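1/ Saturday, and I am teaching a computer to pick up a sock. By which I mean I pick up a sock, and the computer watches, and then I pick it up again. Target for the day: 60 good takes.

2/ We do it by hand with two grippers, one per fist, like a very slow crab. Stonasance (our name for the model, blame Musa Anozie) learns from whatever the gripper cameras record. So far it has learned that I hesitate.

3/ Every take starts the same way: fingers open, clear patch of table between them, hold still, then go. Skip the hold and the take gets tossed. I have skipped the hold 14 times.

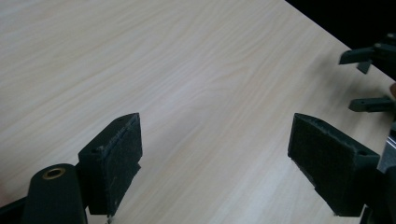
4/ Things I now have opinions about:
— foam pads. They collect lint like it's a paid position
— wood grain
— the word "natural," as in Ilari Laitinen's note, "try to move more natural"

5/ Ilari also wants mistakes in the set. Drop it, fumble, recover. Fine, except that once someone asks you to fumble on purpose you become incredibly graceful.

6/ Count at 4 pm: 41 kept. Musa went through them and says 40, one of them is me scratching my nose with a gripper. I argued for keeping it. The model may need that someday.

7/ Switching to folded socks after coffee. Pray for the crab.

Filed under: Robot Learning, Shop Notes

More from this author
Wokix firmware, a grudge in nine posts
What we label and what we give up on
Moving the bench to Rornotwood
October leftovers: the spoon set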